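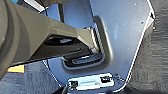
Figure 4-1. Finger tip seated in the panel pocket (wrist view).

Section 4. Setting Up for a Visitor Demonstration

4.1 Scope

This section covers preparation, operation and close-out of the Zonesa arm when it is shown to visitors at the Clatcombe office. It applies to scheduled visits, customer demonstrations and the December open day. It does not cover normal development work, for which see Section 3, or transport of the arm to another site, for which see Section 7.

The demonstration consists of one task, the pocket approach. The gripper is brought down to a metal panel and the finger tip is placed inside the recessed pocket. The task is short, can be repeated, and can be followed on the wrist view by people who are not close to the arm.

Revision 6/30/22 replaces all earlier versions of this section. The two-panel routine has been removed.

4.2 Roles

Two people are needed for every demonstration.

Operator: runs the arm, holds the stop button, and does not answer visitor questions while the arm is enabled.

Host: speaks to visitors, keeps the boundary clear, and tells the operator when to start and when to hold.

The roles may be swapped between runs but not during a run. If either person has to leave, disable the arm first.

4.3 Before the visitors arrive

Allow 70 minutes. The warm-up in step 6 takes most of that time and should not be shortened.

1. Confirm that the controller is running demonstration profile 3709. The profile number is shown on the first line of the status page. If any other number is shown, load 3709 and restart the controller.

2. Place the panel on the work surface with the pocket facing up. Press down on each corner in turn. If the panel rocks, turn it or move it until it sits flat.

3. Check the pocket for loose parts, tape or packing material. Remove anything found.

4. Keep any wire attached to the panel out of the path of the fingers. Route it away from the approach side and hold it down with tape.

5. Wipe the panel surface with a dry cloth. Do not use spray cleaner. Residue changes the reflections seen by the wrist camera and can shift the detected edge of the pocket.

6. Run the warm-up routine from the demonstration menu. Do not stop it early. If it is interrupted, start again from the beginning.

7. Run the pocket approach 10 times with no one inside the boundary. Record any miss in the log. Two or more misses mean that the reference pose has to be taught again (see 4.6).

NOTE: A bright or overexposed patch on shiny metal in the wrist view is normal. It does not by itself call for a change in exposure. Adjust exposure only if the rim of the pocket can no longer be made out.

CAUTION: Do not place a hand in the pocket or under the fingers to check clearance. Use the plastic gauge supplied with the Dimaculangan tool kit.

4.4 Preparing the room

The lounge side of the office is used as the gathering area. Visitors are received there, given the safety talk, and brought to the boundary in groups.

1. Keep the walkway between the kitchen counter and the sofa clear. Bags and coats are not to be left on the floor.

2. Set the boundary so that the closest visitor stands at least 1000 mm beyond the full reach of the arm. Measure from the reach line marked on the plan, not from the base.

3. Lock the wheels of every cart that will stay in the room during the visit.

4. Check that both glass doors open fully. They must not be blocked by chairs or display stands.

5. Open the wrist view on the display that visitors will use. Confirm that the delay between arm movement and display is acceptable. A short delay is normal.

6. Reserve the meeting room for the length of the visit. Questions that need more than a brief answer are taken there, away from the arm.

The room plan is stored with the Cloltthorpe site documents. Changes to the plan have to be entered there before the visit, including changes that apply to a single day. 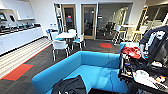 Feedback returned after the Cloltthorpe visit (unsigned): We had the safety talk twice, once by the sofa and once at the line, and the second one was slightly different. I would have liked one talk and a longer look at the wrist view. The person running the arm wouldn't answer questions, which seemed rude until we were told why. Say that at the start.

The host script was changed as a result. The safety talk is now given once, in the lounge, from the printed card. The card states that the operator will not speak while the arm is enabled. At the boundary, the host repeats only the line about staying behind the tape.

4.5 Running the demonstration

Limit each group to a size the host can see without turning around. Split larger parties and run the sequence again.

1. Host: give the safety talk from the card.

2. Host: bring the group to the boundary and wait until everyone has stopped moving.

3. Operator: check the boundary, then enable the arm. The status page changes from HOLD to READY.

4. Host: say "start."

5. Operator: select Pocket Approach and press Run. The arm moves to the pose above the panel and waits.

6. Host: point out the wrist view on the display. Explain that the view moves with the gripper and that the fingers therefore stay in nearly the same part of it.

7. Operator: press Continue. The gripper moves down at reduced speed until the finger tip is inside the pocket. It holds there.

8. Host: take short questions while the arm holds. The hold ends only when the operator presses Continue again.

9. Operator: press Continue. The arm withdraws along the same path.

10. Operator: disable the arm. Wait for HOLD before the host moves the group.

NOTE: If the finger tip touches the rim, the arm stops and reports code 47. This is a protective stop and not a fault. Press Withdraw, wait for the arm to reach the upper pose, and repeat from step 5. The host should tell visitors that the arm has stopped on contact and will try again. Do not clear code 47 more than twice in one session. On the third report, end the demonstration and go to 4.6.

CAUTION: Visitors are not to operate the arm. This includes visitors who use similar equipment at their own site. The hand controls stay with the operator at all times.

CAUTION: If anyone crosses the boundary, press the stop button. Do not wait for the current movement to finish.

4.6 Teaching the reference pose again

Do this when the warm-up check gives two or more misses, when code 47 is reported for a third time, or when the panel has been replaced.

1. Clear all visitors from the demonstration side of the room.

2. Set the speed to the lowest value.

3. Select Teach, then Reference Pose.

4. Move the gripper by hand control until the finger tip is above the center of the pocket.

5. Lower the finger tip in small steps. Stop when the tip is inside the pocket and clear of all walls. Confirm clearance with the gauge.

6. Press Store. The controller asks for the profile number. Enter it again to confirm.

7. Withdraw to the upper pose and run the approach three times. All three must finish without a contact report.

If the pose cannot be stored, check that the controller is not still in demonstration mode. Teach functions are locked in that mode and the menu entry is gray.

4.7 Checks between groups

These checks are made with the arm disabled. They take a few minutes and are the operator's job.

1. Look at the round screws on the housing panels near the wrist. Each must be seated flush. If one stands proud, stop using the arm until it has been tightened to the value in Section 9.

2. Follow the thin black cable along its full length. It should lie in a smooth arc with enough slack for the wrist to turn. It must not be pinched between the housing and the gripper bracket.

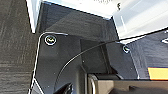

3. Turn the wrist by hand control through its full range at low speed and watch the cable as it moves. If it goes tight at either end of the range, free the nearest clip, pull a small amount of slack through, and close the clip again.

4. Check the gripper bracket for movement. Hold it lightly and try to rock it. No play should be felt.

5. Check the finger tips for burrs or metal dust. Wipe with a dry cloth. Replace a tip if an edge is chipped.

6. Check that all labels on the arm can still be read. Order replacements through the site office. Do not cover a damaged label with tape.

Enter the result of each check in the log, including checks with nothing to report. A blank line is treated as a check not made.

4.8 Close-out

1. Disable the arm and move it to the park position.

2. Turn off the controller at the front switch. Wait for the fan to stop before turning off the wall supply.

3. Remove the panel and store it flat. Do not stack other parts on it.

4. Take up the boundary tape.

5. Save the session log under the visit name and copy it to the Zonesa shared folder. Include the number of runs, all code 47 reports, and any visitor remark that concerns safety.

6. Return the gauge and the printed card to the tool kit.

Faults that remain open at close-out are handled under Section 8. The arm is not to be shown again until they have been cleared and signed off.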